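Comunidad Garis > Materiales y superficies
Imprimir | Enviar por correo

Manchas mates en tablero amarillo brillante

Tras limpiar el tablero con alcohol de 70 % quedan zonas sin brillo. Es un lacado de dos componentes, lote 2204. Las bandejas negras no dejan marca. ¿Se puede recuperar sin lijar?
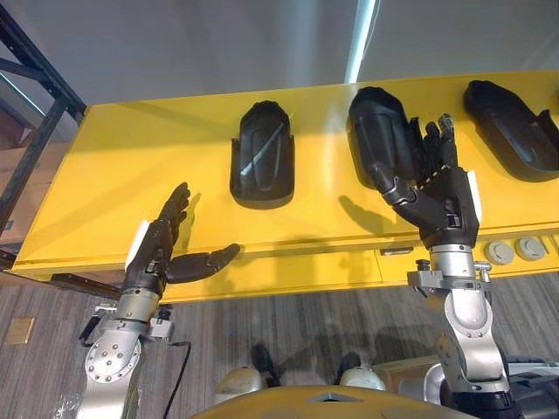

Publicado por Ulloa, febrero

El limpiador anterior era neutro y no daba problemas.

Mateja Papadopoulos
El alcohol ataca la laca si no ha curado del todo. Deje pasar 7 días sin limpiarla y compruebe el brillo con luz rasante, también entre bandejas.

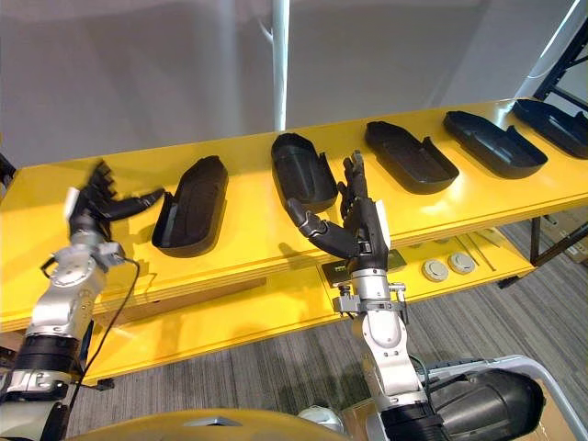
Imani Lema
No coincido en esperar. Si la mancha no se nota al tacto, pulimento fino sin silicona, boina de espuma y pocas vueltas. Pruebe antes en una esquina. Yo uso el Merkmont 425, seca limpio. 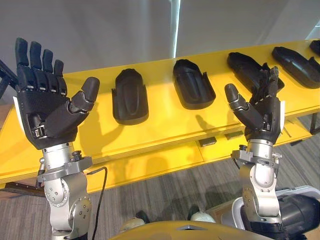

Respuesta de Gramside
A mí me pasó igual y lo volví a lacar.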